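# Hi, we're Pulik

Come on in! Pulik is a small language school over the bakery in Plondport, and I'm the one who started it, who teaches most of the evening groups and who still can't work the photocopier. I grew up in a house where three languages got used at dinner (usually all at once, usually about the potatoes), and I've wanted a place that sounded like that ever since.

We teach Spanish, Portuguese and Italian to grown-ups. Most of our people haven't been in a classroom since high school and come in a bit nervous. By the second week they're arguing about soccer in the past tense!
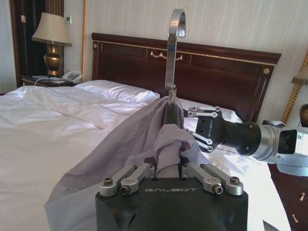
*Kinyua*

So how does it work? Groups meet for 60 minutes, twice a week, and we talk from the first minute. There's a beginner group every Tuesday at lunch for folks who work downtown, and the rest run after dinner. You get a notebook, a reader we wrote ourselves called Grovus (it's a detective story, and the dog did it, sorry) and a partner to practice with between classes.

I used to give tests. I hated grading them and everybody hated taking them, so in my second year I dropped them and we started putting on a play every April instead. Last time the Italian group did a hospital drama with far too much fainting. I loved it.

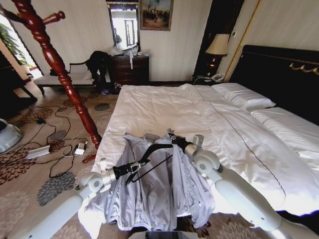
The reader only has 30 pages, by the way, so don't let it scare you off. We go slowly, we read it out loud with silly voices, and if you miss a week your partner will catch you up over coffee.

If you'd like to try us out, your first class is free. We're upstairs at 101 Mill Street, the green door, and the bell sticks so press it hard. Parking's easiest behind the bakery after six, and the cinnamon rolls are usually gone by then, so plan ahead!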